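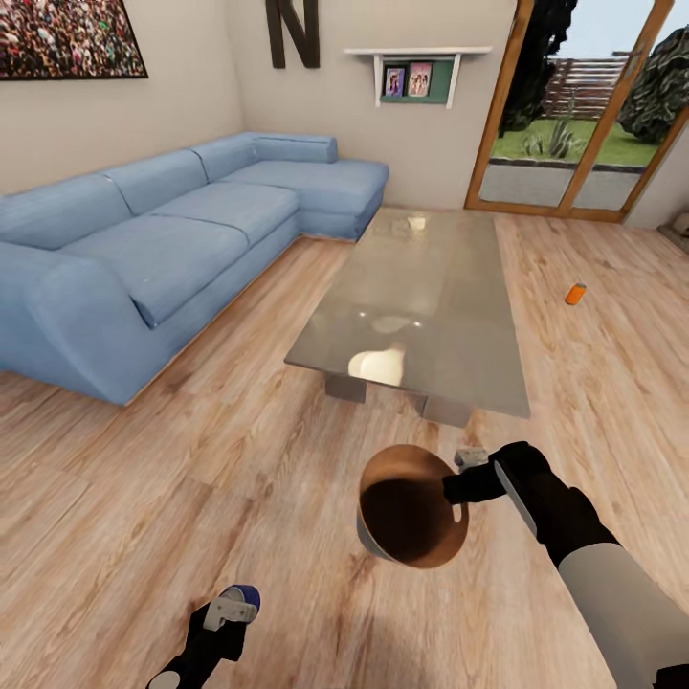
Household Tidying in Simulation – Progress Report to the Sinwood Fund
Prepared by Nicanor Quintana, Herier Lab
5th July

Work since the last report

Most of this period went into the living room tasks. The kitchen tasks were finished in November and have not changed, apart from a fix to how drawers are scored.

The living room set asks a two-armed simulated robot to pick up items and put them where the instruction says. A typical room has a sofa, a coffee table with a glass top, and small things such as a bowl or a can that may be on the floor. The robot gets the instruction in plain words and the views from its own cameras, and nothing else. It is not given the positions of the objects.

We now have 264 recorded demonstrations, all made by people driving the simulated arms. Each one was replayed and checked before it went into the training set. We threw out recordings where the operator dropped an item and picked it up again, and we now think that was a mistake. The policy trained on clean recordings does not know what to do after a drop. We are collecting the drops again and keeping them.

Results

We tested two policies over 900 trials, split evenly between them. Savis is our older one and plans one arm at a time. Estrella plans both arms together. Estrella did better on tasks where an item has to be passed from one gripper to the other. On single-arm tasks we could not tell them apart.

The most common failure was letting go of a bowl too early over the coffee table. We looked at 33 of these cases by hand. In most of them the policy had misjudged the height of the tabletop, and the errors were worse when there were bright reflections in the glass. Swapping the glass for a plain surface removed most of the problem, but we don't want to leave it that way – people have glass tables.

Cans lying on their side are still hard. The gripper tends to push them before it closes.

Changes to the plan

We asked to move the bedroom tasks to the next period, and you agreed. The time goes to varied lighting and to the new drop recordings. The budget is unchanged.

Next steps

Retrain Estrella with the drops included. Add 4 new room layouts, two of them with glass furniture. Run the same trials again so the numbers can be compared. The test code will be sent to you with the next report, along with the full table of results by task.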